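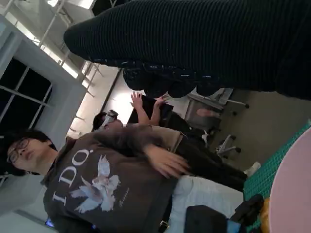

4. Adding a new listing to your site

Skuvier lets you add a listing without touching the page layout. You will need an editor login from Naheed Rajput.

1. Log in and choose Listings, then Add New.
2. Type the listing name. Keep it under 72 characters, including spaces.
3. Pick a region from the menu. If yours is missing, save the listing as a draft and email Kausar Durrani.
4. Upload up to 18 photos. The first one becomes the cover – drag to change the order.
5. Choose a colour for the banner. Rarnby pages use the grey set only.
6. Click Preview and check the page on a phone as well as a computer.
7. Click Publish.

Note: New listings show up in the site search after 11 minutes. Clearing your browser cache won't speed this up.

Caution: Deleting a region also deletes every listing in it. Move the listings first (see section 6).

Drafts are kept until you remove them. To copy an old listing, open it and choose Duplicate – the photos are not carried over.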